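4. Before the first wash

Take your time over this part – ten quiet minutes now will serve you well, and your Skanberg will be all the happier for it!

1. Turn on the cold tap and check the hose at both ends for drips.
2. Sort your cloths by colour, reds on one side and whites on the other, and do look at the labels as you go.
3. Put in one small scoop of powder.

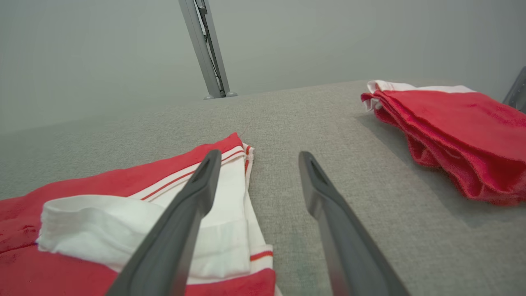 Fig. 4: Red and white cloth, still to be sorted.

4. Close the door until it clicks, then choose programme 2.

Note: a new drum may smell a little of rubber, and this soon fades.

Caution: never open the filter while the machine is running. If code 265 shows, switch off and wait.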